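Lotstead Household Advice Service
Kitchen Care: Gas Hobs and Pan Supports

Last reviewed October 2, 2026

Residents are advised to clean the hob after each use and to carry out a fuller clean once a month. Spilt food that is left to harden takes longer to remove and may block the burner ports.

Before starting

Turn off all burners and allow every part to cool. Lift out the pan supports and set them on an old towel. Burner caps should be kept in order of size so that each is returned to its own position.

Pan supports

Soak cast iron supports for no longer than 11 minutes in warm water with a little washing-up liquid. Enamelled supports may be left for longer. Wire wool should not be used on either. Rinse, dry thoroughly with a cloth and leave to stand on end before refitting.

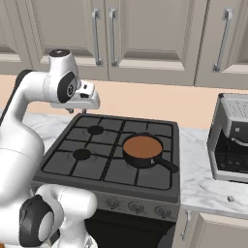
Reading time: 2 minutes

Burner caps and ports

Wipe the caps with a damp cloth. Ports that appear blocked may be cleared with a stiff nylon brush or a straightened paper clip. Wooden cocktail sticks are not recommended, as the tips break off inside the port. A burner that continues to show a yellow or uneven flame after cleaning should be left off until it has been inspected by a registered engineer.

Hob surface

For burnt-on sugar or milk, mix three spoonfuls of bicarbonate of soda with one of water, spread over the mark and leave for half an hour. Remove with a soft cloth. Stainless steel should be wiped in the direction of the grain.

Control knobs

Most knobs pull straight off. Wash by hand and dry the inside of the stem before replacing. Do not spray cleaner directly on to the control panel.

This guidance was prepared by Setsuko Mizuno and replaces the leaflet issued in August. Printed copies are held at the Flostonville office.

See also: Oven Door Seals; Extractor Filters; Limescale in Kettles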